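Chapter 8
Wood as a Material

In this chapter
Why wood moves
Grain, figure and knots
Making wide boards from narrow ones
Choosing stock for a project

Key terms
moisture content, tangential, radial, figure, edge joint, glue line, cupping

A dresser drawer that slides easily in January may stick in July. The drawer has not been damaged, and no one built it wrong. The wood has taken in moisture from the summer air and grown wider. When the air dries out again, the drawer will shrink and slide as it did before. Every piece of solid wood in a house goes through the same cycle each year, and the people who build with wood have to plan for it.

The materials covered so far in this book, steel and glass among them, behave much the same in every direction. Wood does not. A tree grows as a bundle of long, hollow cells that run up the trunk, and a board cut from that trunk keeps the same arrangement. It is strong along the length of the cells and weak across them. It splits easily in one direction and hardly at all in the other. Most of what you will learn in this chapter follows from that structure.

8.1 Why wood moves

Water is held in two places in a freshly cut log: inside the hollow of each cell, and within the cell walls. The water in the hollows leaves first, and the wood gets lighter but stays the same size. Shrinking begins only when the walls start to dry.

A board shrinks very little along its length. Across its width it shrinks much more, and the amount depends on how the board was sawn. Movement in the tangential direction, which follows the growth rings, is usually greater than movement in the radial direction, which crosses them. The difference between the two is what makes a flat board cup.

The Ivudville town library shows what happens when movement is ignored. Its first reading tables had solid tops 50 inches wide, screwed tightly to the frames on all sides. The tops could not shrink freely when the heat came on, and 8 of the 19 tables split during the first winter. The replacements were fastened with slotted brackets, which let the screws slide as the wood changes width.

8.2 Grain, figure and knots

Grain is the direction in which the cells run. Figure is the pattern you see on the surface. Maple is often thought of as a plain wood, but a single board can have wavy lines, dark streaks and small knots. A knot is the base of a branch that the trunk has grown around. The grain bends as it passes a knot, so the wood nearby is harder to plane and may be weaker.

8.3 Making wide boards from narrow ones

Few trees are wide enough to give a tabletop in one piece. The usual answer is to glue several planks edge to edge. The joints remain visible as straight lines running with the grain, some distinct and others faint. A good edge joint is as strong as the wood beside it.

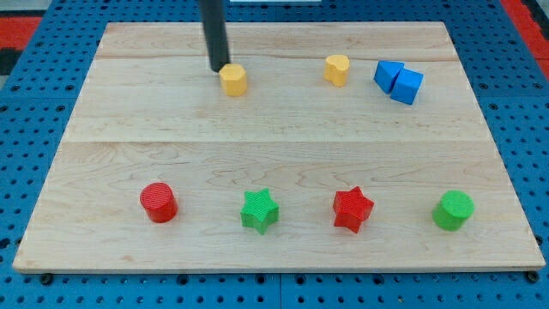

8.4 Choosing stock for a project

Before buying lumber, write down the finished size of each part and the direction its grain should run. Look at both faces of a board and sight along its edge for bends. Let the lumber rest in the room where you will work, so that its moisture content can settle before you cut the joints.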